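# Pay for the fingertips first

Junonico sells its handheld gripper kit in two versions, and most of the argument about the kit has been about the wrong part of it. The forums compare linkages, cable routing and battery life. 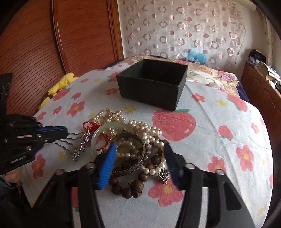 The part that decides whether a recording is worth keeping is the pad, and the pad is where the cheaper version cuts cost. I think buyers should take the base kit, skip the upgraded handle, and put the difference into soft ribbed tips.

Small household goods are a harder test than the blocks and cups in the vendor's material. A bead string has no fixed shape. A bangle is rigid but thin, and it slides under its neighbors. When both lie in one tangle, closing on the first also loads the second, and the operator has to feel that through the trigger. A hard tip transmits the contact well and holds poorly. A ribbed soft tip gives up a little feel and holds a curved edge at much lower force. For sorting jewelry into a box I will take that trade every time.

Rizwan Siriwardena disagrees. His position, after 705 recorded picks on the Gomlow handle, is that soft pads hide bad technique: operators squeeze too early and the pad forgives them. He is right about the early squeeze. I saw it in my own first 196 attempts. But the correction is training, and Junonico's manual gives training 2 pages.

The service plan is harder to defend. Junonico rates a pad set at 1,000 cycles and bundles replacement with calibration, so a customer who only needs rubber pays for a technician. Herath sells pads separately. The mounting pitch differs, and Gudrun Haugland's adapter drawing adds enough play to make fine picks worse. A standard mount would settle this in one revision.

Two-handed work with a pair of kits raises the stakes again. One tool steadies, the other pulls, and any slip at either tip spoils the take. Matched pads matter more there than matched handles. Junonico still ships them from separate batches, with no hardness printed on the bag.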